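Gekgate software sync, April minutes
Started 10:05, ran over, as usual. Agenda was planner first, then perception, then tooling, then whatever was left. I took notes while also arguing about half of this, so shout if I got your bit wrong and I'll fix the page.

Planner
We opened with the replanning budget, carried over from last time. The Prendton folks (on the call, audio kept dropping) want the arm to give up on a replan sooner and hold still. Yang branch currently lets it keep trying until it hits the retry cap, and the logs show it hitting that cap way too often on approach moves. I pulled up the run history: 814 plans on the merged branch, 37 of them ended in a timeout. Most of those were the wrist spinning the long way round to get to a pose it could have reached with a small turn. We agreed the joint-distance cost goes up and the retry cap comes down. I'm doing the cost change, Prendton does the cap.

There was a side argument over whether the gripper should open before the approach or during it. During is faster! But the collision model only knows the closed shape, so for now it opens first and the planner gets told it's wide. Ticket 202 stays open until the model carries both shapes.
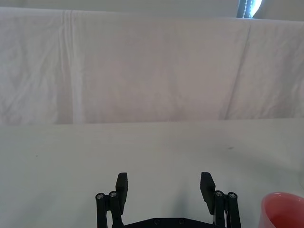
Prasert Thammasiri

Perception
Long one. The wrist view has trouble whenever the thing we care about is off to one side, and the segmenter either guesses a full outline from a bit of rim or drops the object completely. I'd rather it kept a partial and said so, and people mostly came around to that. So the object message gets a "partial" flag, and the planner is allowed to use a partial for avoiding things but never for grasping them. Someone asked if the head camera should just win every disagreement. No, it loses small stuff behind the fingers all the time, so we're keeping the weighted merge and logging every disagreement over the threshold.

Backdrop false positives are still with us. Creases in cloth get picked up as edges and the table plane fit tilts a little to follow them. Stiltitero 0.21 has a mask for everything past the back of the table, and I've been running it locally without trouble. Decision: turn it on by default, leave a switch to turn it off.

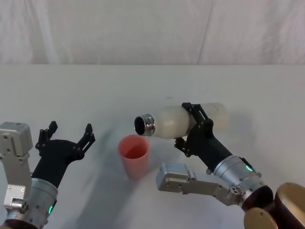

The pour controller took up most of what was left of the hour. My position (same as last month, sorry) is that the tilt should be planned around the mouth of the bottle and not around the gripper. Right now we command the wrist and the mouth goes wherever the geometry sends it. With the grip around the middle and the bottle lying on its side, the neck is a good way out from the fingers, so a small wrist rotation swings the opening well away from the pink cup. If we put the tool frame at the neck ring, the planner can pin that point over the rim and rotate about it, and the wrist can do whatever ugly arc it needs to. Prendton worried about reach on the right arm. Fair, and I don't have numbers yet. I'll run the offline reach check with the new frame and post the plots before anybody merges anything.

Related: the left arm should get a parked pose during pours. It's currently treated as a free arm, so the planner can decide to move it for no reason at all. Two lines in the config, I'll do it today.

Tooling
Replay viewer now scrubs both arms on one timeline, finally!! The clock offset between the wrist and head streams is read from the log header, so please stop typing it in by hand. Old logs without the header still load, you just get a yellow warning and an offset of zero.

Nightly sim job went from 21 minutes to more than double that after the mesh change. We're going back to the simple hulls for the nightly and keeping the full meshes for the weekly run.

Action items
Me: joint-distance cost, neck tool frame plus reach plots, parked pose config.
Prendton: retry cap, and a look at their audio.
Yang branch owners: partial flag in the object message, then rebase.
Whoever touched the meshes: hulls back in the nightly, please.

Not covered
Force thresholds on grasp, log retention, naming of the new config files. All three move to next time. We stopped at 11:20.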